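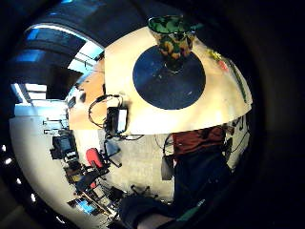 Why do cut flowers wilt when they are standing in plenty of water?

The usual cause is a blocked stem. Water reaches the petals through very thin tubes, and those tubes clog with air, bacteria, or plant debris. Once enough of them are closed, the flower loses water faster than it can take it up, and it droops however full the vase is.

Filed under: Course Materials > Floral Design > Week Two
17 shares | 2 comments

FLORAL DESIGN 101
Handout two: Water, stems, and vase life
Breneck Evening College

Read this before the December workshop. The first part covers what happens inside the stem. The second part is the bench procedure we use in the Udard room, and you will be expected to know it without the sheet in front of you.

The stem after cutting

On the plant, water is pulled upward by evaporation from the leaves and petals. The column of water in the stem is under tension. When the stem is cut, the tension is released and air is drawn in at the cut end. If the stem goes straight into water, the amount of air is small. If it lies dry on a bench, more of the tubes empty, and some of them may not refill.

A fresh cut removes the part of the stem where most of the air and debris sit. Take off an inch or so. Cutting under water keeps new air out and is worth doing with roses and hydrangeas. With most other flowers, cutting in air and moving the stem to water right away gives much the same result.

The angle of the cut matters less than people are told. A slanted cut keeps the stem end from sitting flat on the bottom of the container, and it goes through thick stems more easily. What does matter is a clean edge. Dull scissors crush the tubes. Use a knife or sharp bypass shears.

Do not hammer woody stems. Older books recommend it for lilac and similar material, but crushed tissue feeds bacteria. Make a clean slanted cut and, if the stem is thick, split it a short way up from the end.

Bacteria

Bacteria grow on sap, leaves, and anything left in the bucket from last time. Cloudy water and a sour smell are late signs. By then the stem ends are already partly blocked.

Three sources account for most of it:
- dirty buckets and vases
- leaves below the water line
- tools wiped on a rag and put away

Narrow containers are the ones most often cleaned badly. If a hand will not fit through the neck, use a bottle brush. Rinse well after detergent.

Flower food

A packet of flower food does three jobs. The sugar replaces some of what the leaves are no longer making, and helps buds open. The acid lowers the pH of the water, which helps it move up the stem. The third ingredient holds back bacteria. Sugar alone makes things worse, as it feeds the bacteria too.

Measure the water. Half-strength food supplies sugar without enough of the antibacterial ingredient, and a strong mix can burn leaves and stem ends. In class we use the Patwary powder from the tub by the sink, with the scoop that came with it. The scoop is matched to the large buckets only. For vases, weigh it out from the chart on the wall.

Pennies, aspirin, and lemon soda come up every term. Pennies do nothing useful. Aspirin has given mixed results and is not worth the trouble. Lemon soda does contain sugar and acid, but it needs something added to control bacteria, and at that point a packet is simpler.

Ethylene

Ethylene is a gas given off by ripening fruit, by dying flowers, and by engine exhaust. Carnations, sweet peas, and delphiniums are sensitive to it. Petals drop or fold in, and buds may stay shut. Keep flowers away from the fruit bowl and take dead heads out of the cooler at the end of every session. Do not eat your lunch apple in the cooler room.

Temperature

Cold slows everything down — water loss, bacteria, and the flower's use of its own sugar. Most common flowers are held just above freezing. Tropical material is the exception. Anthurium and most orchids are damaged by cooler temperatures and stay on the room-temperature shelf.

Bench procedure

1. Wash the bucket with detergent and rinse it.
2. Fill with room-temperature water and add measured food.
3. Strip all leaves that would be under water. Leave the upper ones.
4. Recut each stem and put it in the bucket right away.
5. Leave the bucket in the work room for 90 minutes, then move it to the cooler.
6. Hold overnight before arranging if the schedule allows.

Daffodils get their own bucket. Their sap shortens the life of other flowers, tulips in particular. Once they have stood alone for several hours they can be mixed, provided you do not recut them.

Notes from the Bruvell order

Last term the class processed over 2264 stems for the Bruvell hotel job. Most of the losses were gerberas, and most of those had bent necks. Gerbera stems are soft, hairy, and quick to pick up bacteria. Use shallow water, support the heads while the stems fill, and change the water daily. Buckets for gerberas are now marked with blue tape. Please do not use them for anything else.

Wilted roses can often be brought back. Recut the stem, wrap the head in paper so it stays upright, and stand it in warm water up to the neck. Give it an hour or two. A rose that is still bent after that goes in the compost.

For the workshop

Bring a knife, an apron, and one clean vase of your own. Any shape is fine, but measure how much water it holds and write the figure on masking tape on the base. You will need it for mixing the food.

Reading: the chapter on postharvest care, up to the section on dry shipping.

Related handouts
Handout one: Knives, shears, and keeping them sharp
Handout three: Foam, wire, and pin holders
Seasonal availability chart, winter
Cooler room rules
How to price a hand-tied bouquet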